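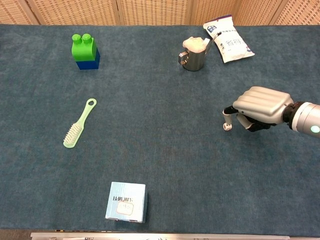 MEDIA RELEASE
For immediate use

Ollton puts "teach by hand" claims to the test, and publishes the misses

ELLVILLE, February: Ollton, the independent testing workshop, has released the results of its first trial of hand-taught robots, and is asking buyers to read them before signing anything.

Sellers of robot arms and hands have been telling small manufacturers and care providers that programming is finished. Show the machine a job once or twice, they say, and it will do the rest. Ollton wanted to see how much showing is really involved.

Over the trial, operators wearing a control glove guided a robot hand through everyday pick-up jobs on a cloth-covered table. The items were the sort of thing found in any home: a hairbrush, a chunky toy block, a metal cup, a bag of snacks, a small cardboard box. They recorded 3,824 demonstrations in all. The robot was then left to try 500 pick-ups by itself, 100 for each item.

"We were told an afternoon would do it," said Pramila Ahuja, who led the trial. "It took us 3 weeks before we had anything worth testing. If a supplier quotes you for the hardware and leaves out the hours someone spends in the glove, they have left out most of the bill."

The block and the box gave the least trouble. The hairbrush did well until it was turned to an angle the operators hadn't shown, and the snack bag was the worst of the lot. Ollton has not given the robot an overall score, as a single figure would hide those differences.

The workshop also found that the person doing the showing matters a great deal. Two operators, Trilok Agarwal and Madhu Dixit, taught the same cup job in the same week. Agarwal came down slowly from above and Dixit reached in from the side. When their recordings were combined, the hand often hesitated between the two.

"I thought I was being perfectly clear," said Dixit. "Watching it copy my bad habits was humbling. I drop my wrist before I close my fingers, and so did the robot."

Kazuhiro Ichikawa of Tuso, which supplied the control software, disputes part of the report. He said mixed styles can be useful when there are enough recordings, and that Ollton stopped too early. Ollton has printed his response in full and stands by its findings.

The full report, including every failed attempt, is free from the Ollton office in Ellville. A second trial using remote control from another room is planned.

Media contact: Ritu Sengar, Ollton, Ellville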